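Limwood Racquet Forum > League Rules and Scoring
Thread: Tiebreak for team standings when a dual is shortened

baseline_kh
Question on the fall league handbook, team standings section. Limwood and Udholm both finished with 10 team points. The handbook says ties are broken by head-to-head result, then by percentage of sets won, then by percentage of games won. Their dual was stopped at 2-2 with the No. 1 doubles unfinished (6-4, 3-5 when the courts were closed for lightning). It was never resumed. Does the unfinished line count for anything?

Renzo Costa
No. An unfinished line is void for team scoring unless both captains sign to resume it within the window. The dual goes in as a 2-2 draw and the head-to-head step is skipped. Go to set percentage.

baseline_kh
Set percentage with or without the completed first set of the void line? That is the part I can't find.

Renzo Costa
Without. If the line is void, the sets in it are void.

netcord77
I disagree with that. The handbook says the line is void "for team points." It says nothing about sets. Set percentage is defined in a separate paragraph as all completed sets in all duals played. A 6-4 set is a completed set.

Renzo Costa
The separate paragraph says completed sets in scored lines. Check the current revision. The wording changed in November.

netcord77
I have the current revision open. "Scored lines" is in the paragraph on games percentage. The set percentage paragraph doesn't have it. It may be an omission by whoever edited it, but it is the text we have.

Attaching two, first one here.
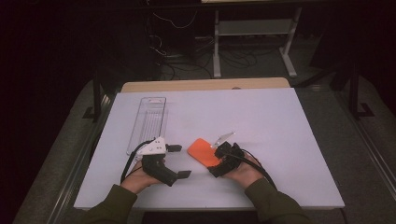
Wahyudi Khoo
Both readings are possible. I ran the numbers each way. With the 6-4 set left out, Limwood is ahead on set percentage by less than one point. With it included, the set goes to Udholm and the two teams come out level to three decimals, so you drop to games percentage, and Udholm takes it. The order of finish depends entirely on this one set.

baseline_kh
Can you post the totals?

Wahyudi Khoo
I'll send the sheet to both captains. I don't want partial totals quoted before the score cards are checked. There is one card from the Berhe dual where the match tiebreak was entered as a full set with games attached. It should be one set and one game.

lob_and_wait
The match tiebreak entry matters more than people think. If somebody writes 10-8 in the games column you add 18 games to the season total. In a league where each team plays under 1,000 games that moves the third decimal.

netcord77
Agreed on the match tiebreak. One set, one game to the winner, none to the loser. No dispute from me there.

Second attachment.

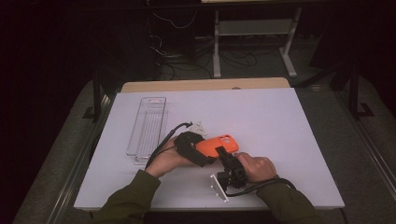

Clear tray with a ribbed floor, on the white board.

Renzo Costa
I looked again. netcord77 is right that the set paragraph lacks the phrase. I still think the intent is clear from the games paragraph. You can't sensibly count the first set of a line and then throw out its games.

netcord77
You can if the text says so. Intent is for the rules meeting. Standings go by the text in force.

Grirnitent_No3
We had the same problem at Grirnitent two seasons ago, a singles line stopped after one set. The coordinator left the set out and said so in writing. No appeal was filed, so it was never tested.

lob_and_wait
Then it's a practice and it isn't a rule. What is the appeal window now?

Wahyudi Khoo
40 hours from posting of provisional standings. They haven't been posted yet.

baseline_kh
So the correct step is to ask for a written ruling before posting. I'll send the two paragraphs side by side with the score card from the stopped dual.

Renzo Costa
Send the resume form as well, even if it's blank. The coordinator will ask whether either captain requested a resumption.

baseline_kh
Neither did, as far as I know. Form will be included.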